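Forum > Local History > Crime and Courts

Topic: The Galbraith evidence room, June audit

ledgerhound
I've been reading the old Mevesberg county grand jury minutes, which is how I spend my vacations now. Does anybody have the second half of the Galbraith inventory? The first half lists 30 sealed cartons of untaxed cigarettes checked in by the night sergeant. Five of them made it to trial. The prosecutor's explanation was "shrinkage," a word I had only heard applied to sweaters.

pier_nine
The second half was in the Fivthorpe courthouse basement until the flood. Convenient flood. It got one shelf.

ledgerhound
Which shelf?

pier_nine
Guess.

oldbeat_62
Oh, come on. My father worked out of the Galbraith station and that basement took water every spring. Plenty of shelves got wet over the years. You people would find a conspiracy in a parking ticket.

pier_nine
I would if there were 887 of them and every one got dismissed on the same afternoon. See the Ornano Street thread.

oldbeat_62
Those were dismissed because the signs were put up without an ordinance. It was in the paper. Boring, I know.

mrs_tuppence
Both things can be true, gentlemen. The signs were illegal and the captain's brother-in-law sold the county the signs.

I do have some of what ledgerhound wants. Years ago I copied out the property room pages by hand at the Fivthorpe library, back when they let you bring a thermos in. Give me a day to find the notebook. 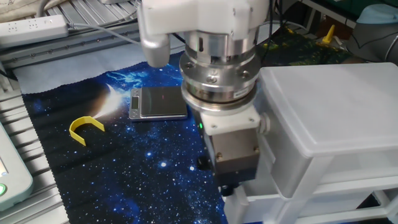
Re: The Galbraith evidence room, June audit (page 2)

mrs_tuppence
Found it, under the Christmas wrap. Cartons 6 through 30 are marked "transferred, Capt." with no receiving signature. Two pages later the same captain signs for a new padlock.

ledgerhound
He lost 25 cartons and then bought a padlock. I'm going to have that framed.

oldbeat_62
"Transferred" meant transferred. The state boys took evidence all the time and never signed for anything. Ask anybody who was there.

pier_nine
They're all dead or in Florida.

oldbeat_62
I'm in Florida.

mrs_tuppence
Then you can settle it. Did your father ever mention a state pickup at Galbraith?

oldbeat_62
He mentioned that the captain gave very generous Christmas presents. I'm not saying what was in them. He didn't smoke, so he traded his for a ham.

ledgerhound
Could you scan the padlock page, mrs_tuppence? I can read anyone's handwriting except my own.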